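We use cookies to keep this site running. Accept / Manage settings

Setting Up Two Bins for a Picking Arm
By Lozano, Brallcombe Workshop
Last updated: August

Before you tune any grasps, get the bins to stay put. Ours shifted every time the gripper touched a wall, and the positions we had taught the arm were no good after that.

Set the two bins end to end and push them together. Put a bar clamp at each side where they meet and tighten both by hand, a little at a time. Check that the arm can swing past the clamp handles before you go further.

Next, run the cable. Leave a wide loop near the wrist, then jog the arm slowly to every corner of both bins. If the cable pulls tight anywhere, let out more slack and start again.

Load the front bin with a few things that differ in shape and surface. 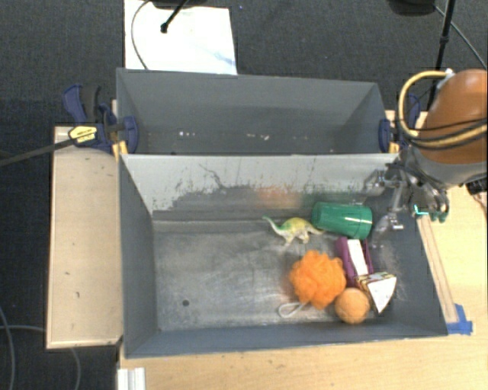

Front bin with the toy dinosaur, cup, mesh pouf and fuzzy ball, gripper over the right rim.

Start with the ball and leave the pouf for later — the cord can hang up on a finger. Keep the speed at 10 percent for the first 30 picks. Watch the fingers near the walls, and raise the lowest allowed height by 2 mm if they scrape.

Save the bin corners under a new name each time you move a clamp. Ours is saved as bokton-416.

Sign up for the Brallcombe newsletter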